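Kamosis Home Bedding Survey: call for participants

Posted 27 May 2025

Applications are open for the summer round of the Kamosis bedding survey. We are looking for adults in Jernangate and the surrounding towns who will sleep on a bed mat at home through the month of August and keep a short written record of how they slept. No experience is needed. You do not have to be a bad sleeper or a good one.

There are 455 places in this round. Last year's questionnaire on warm-weather bedding brought in 2,232 replies, and many of the people who filled it out said they would be willing to do something longer. If you were one of them you still need to apply, as we did not keep contact details from the questionnaire.

What the survey is about

Most of what is written about sleeping in hot weather deals with air conditioning, fans and window shades. Less has been written about what people put on the bed itself. Woven mats in rattan, bamboo, rush and grass have been used on beds for a very long time, and a good number of households in Jernangate take them out when the nights get warm and roll them up again in the fall. Others sleep on cotton sheets all year, or buy a mattress topper sold as cooling and find it makes no difference to them.

We want to know what people use, what they think of it after a full month, and how they take care of it. The results will go into a public report on household bedding. Nothing in the survey is a medical test and we will not be giving advice about sleep problems.

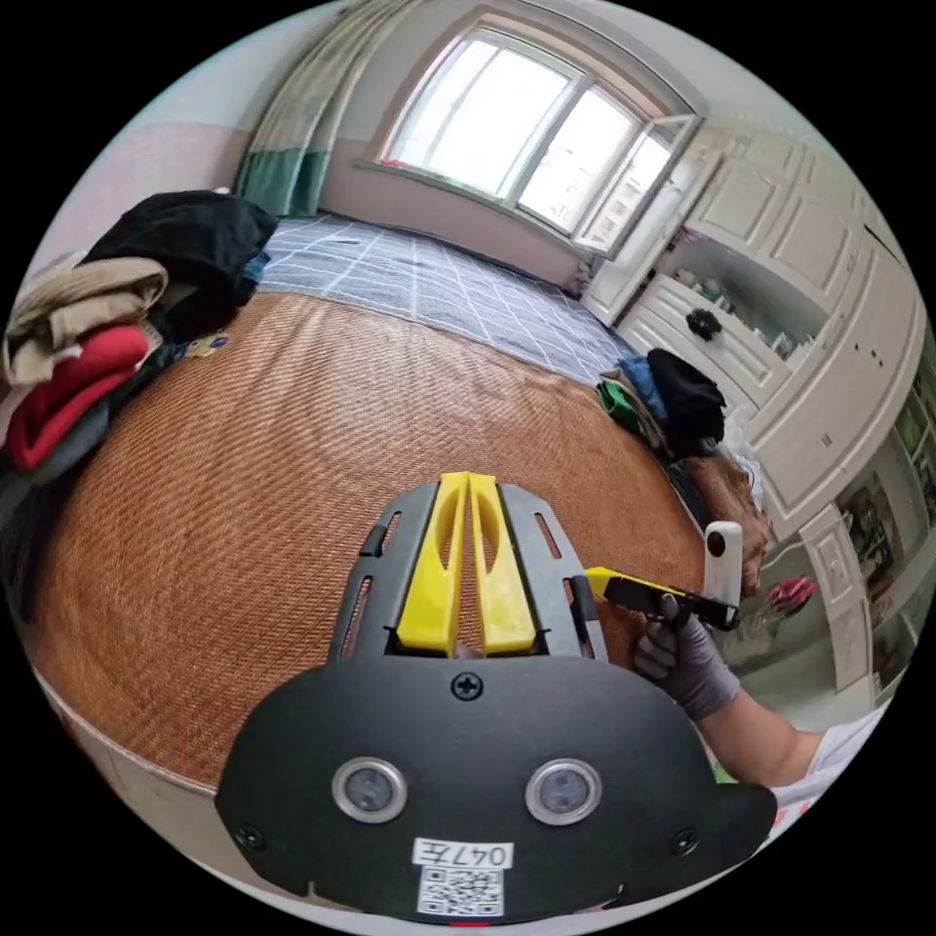 A woven rattan sleeping mat on a bed.

Mats differ more than people expect. Rattan is usually split into strips and feels firm and smooth. Bamboo mats may be made of strips or of small tiles strung together, and the tile kind can pinch. Rush and seagrass are softer, with a smell when new that some people like and some can't stand. If you have used any of these before, please say so on the application, and tell us whether you slept directly on the mat or put a sheet over it. Either is fine for the survey.

Who can take part

You can apply if you:

are 18 or older
live in Jernangate or within the county bus area
will be sleeping at home for most of August
sleep in a bed, on a floor mattress or on a futon (couches and recliners are not included this year)
can read and write English well enough to fill out the sleep record, or have someone at home who will help you

You may share a bed. If both people in the bed want to take part, each should send an application, and we will treat them as a pair. Up to 2 people per household can be accepted. Cats and dogs on the bed are allowed, but write it down, as claws are hard on a woven surface and we would like to hear about that too.

Please do not apply if you have an open skin wound, a pressure sore, or an allergy to plant fibers. If you are pregnant or have trouble getting up from a firm surface, speak to your doctor first and tell us on the form. People who work nights are welcome. Use the record for whatever hours you sleep.

What you will be asked to do

Before the start you will come to one introductory meeting at the Becerra building. You will pick up your mat, if you need one, along with a record book and a thermometer for the bedroom. Meetings will be held in the afternoon and the evening, and you choose the one that suits you. If stairs are difficult, ask for the ground floor room when you book.

During the month you will sleep on the mat for as many nights as you can. Each morning, write down the time you went to bed and the time you got up, the room temperature, what you wore, what was on top of you, and whether a fan or an air conditioner was running. Then give the night a score and add a line or two in your own words. Most people in our small practice round did this over coffee. If you miss a morning, leave it blank. Please don't fill in several days from memory at the end of the week.

You will also be asked to wipe the mat down with a damp cloth once a week and let it dry flat or hung up before you put it back. Write down how you did it and how long it took to dry. Do not put the mat in a washing machine, and do not leave it in full sun all day. Some kinds turn brittle and the edge binding can fade.

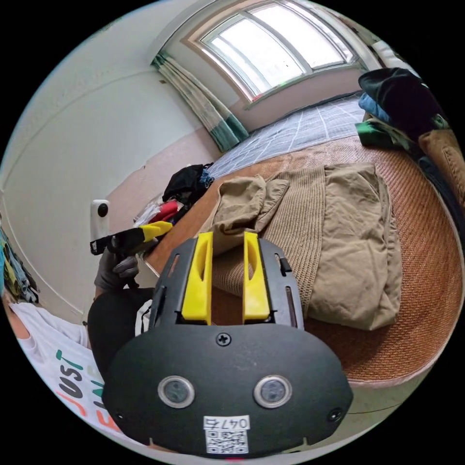
At the end of the month you will bring the record book back, or mail it in the prepaid envelope, and answer a longer questionnaire. It covers comfort, noise (some mats creak when you turn over), cleaning, storage and whether you would use the mat again. A smaller group will be invited to talk to us in person or by phone. You can say no to the interview and it will not affect anything else.

Nights when you give up on the mat count as useful records. If you pulled it off the bed and threw it in the hallway, write that down with the time, if you know it. We had very little of this kind of information from the questionnaire, where people mostly told us about mats they had kept.

Bringing your own mat

You may use a mat you already own. We would like a fair share of the group to do so, since an older mat that has been slept on for years does not feel like a new one. On the application, give the material if you know it, the size, where it came from and its age as best you can tell. "My aunt had it" is a perfectly good answer. If the binding is coming loose or strips are broken, say so. We may suggest a loan mat if there are sharp ends.

Loan mats come in twin, full and queen sizes. We do not have king. People with king beds have been putting 2 twin mats side by side, which leaves a seam down the middle that you may or may not notice.

Payment and what you keep

Participants who return a record book and the final questionnaire can keep their loan mat, or hand it back if they don't want it. You will also receive a gift card by mail. The amount is printed in the information sheet and is the same for everyone, including people who use their own mat. Bus fare to the introductory meeting is paid back on the day if you bring the ticket or a screenshot of it. We cannot pay for parking, and the lot behind the Becerra building is for permit holders.

You can leave the survey at any time without giving a reason. If you leave partway through, we ask for the loan mat and thermometer back.

Your information

Your name and address are kept apart from your record book, which carries only a number. Applications and questionnaires are handled through Brernix, the online form service we use for all of our surveys. Paper copies are kept in a locked cabinet and shredded when the report is finished. We may quote lines from the record books in the report, without names and with any details removed that would show who wrote them. There is a box on the consent form if you do not want to be quoted.

We will not share your details with any company that makes or sells bedding. No bedding company is paying for this work.

How to apply

Fill out the Brernix form linked at the foot of this page. It has a page on you, a page on your bed and a page on your bedroom. Measure the mattress before you start — the form will not save a half-finished page. If you would like a paper form, pick one up at the front desk of the Becerra building or leave a message on the survey phone line with your mailing address, spoken slowly.

We will not fill the places strictly in the order people apply. We need a mix of ages, housing types and bedrooms, including upstairs rooms under a roof, basement rooms and rooms with no window that opens. Applicants who live without air conditioning are especially wanted. If there is no place for you, we will write and ask if you want to be on the waiting list, and in past surveys a fair number of people on that list have been called.

Questions about the survey can be sent by email or left on the phone line. Calls are returned on working days. Please mention "bedding survey" in your message, as Kamosis has a kitchen storage survey running over the same weeks and the two get mixed up.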